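# Chapter 5: Showing the Arm What to Do

A robot arm can be programmed line by line, with every joint angle typed in and checked. It can also be shown. In this chapter the second method is used from start to finish, and the typed program is left for Chapter 7.

There are two usual ways of showing. In hand guiding, the operator takes hold of the arm, puts it into a compliant mode and moves it through the task. In remote control, the operator stands or sits away from the arm and moves a controller, and the arm follows. Both produce the same kind of record – a list of joint positions and gripper states, each with a time beside it. A record of one complete attempt is called a *demonstration*.

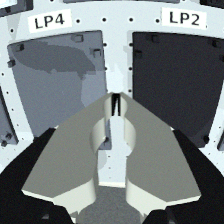

Remote operators have to learn to judge distance from a limited view. Beginners tend to watch the tips of the fingers and forget the rest of the hand. A wrist view helps with lining up, and it fills a good part of the picture with the gripper itself. With the fingers open and pointed at the join between the pale door marked LP4 and the dark one marked LP2, the operator has a clear sideways reference: the light strip between the doors shows through the gap. Depth is harder. The strip gives no good clue to how far away the panel is, so a second view is needed before closing in.

Liya Tufa, who wrote the first set of exercises for this course, had her students practise the approach alone before they were allowed to grasp anything. We have kept her order. The Stusetti simulator is used for all of the practice work, and the Trallavum controller can be swapped for a keyboard if your lab is short of them. 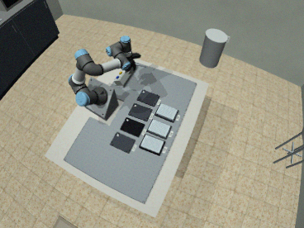 **Dikumham Technical College – Department of Automation and Control**

## 5.1 Before you record

Look over the whole work area from the room view first. Find the base, the plates and trays on the mat, and the control box with its yellow and blue buttons. The box sits close to the pedestal, beneath the wrist in the pose above, so plan to lift clear before swinging the arm across.

Then set up the recording:

- Clear the log and enter your operator number. Use 999 for trial runs.
- Move the arm slowly through the task once without recording.
- Record 5 demonstrations, returning to the same starting pose each time.

Keep any attempt in which you hesitated or corrected your path, and mark it as such in the log. Section 5.2 explains how these are sorted.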